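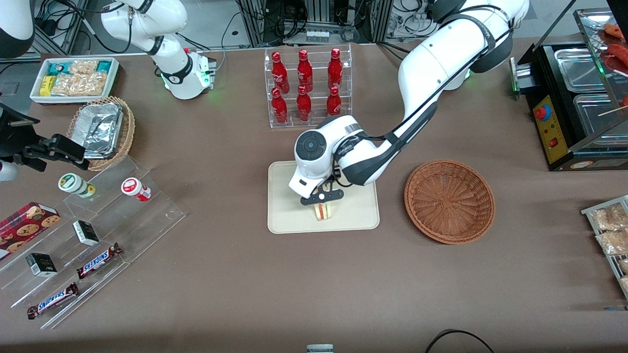 Packed lunches on the Venerport ferry – is it allowed?

custine_k
March 4, 2026
Hello all. I will travel to Venerport with 29 colleagues and we want to bring our own sandwiches. The crossing is 200 minutes, and the cafe is expensive. Does somebody know if it is permitted to eat your own food in the lounge?

Roven30
Yes, I do it every month. Upper lounge is fine, but the tables beside the cafe are only for customers.

aled_parri
I must disagree with Roven30. Last week the crew asked me to go out on deck with my bread and cheese. I was in the upper lounge, row by the window.

Roven30
Which boat? On the Yáñez I never had a problem in five years.

aled_parri
It was the older one. Maybe the rule is different there – I did not see any sign.

custine_k
Thank you both. We are booked on sailing 391 and I don't know which boat that is. Are egg sandwiches a bad idea, because of the smell?

mirelle_t
Please, no egg! Cheese and tomato, cut small, wrapped in paper. Sailing 391 is normally the Yáñez.

aled_parri
Egg is fine if you sit near the door.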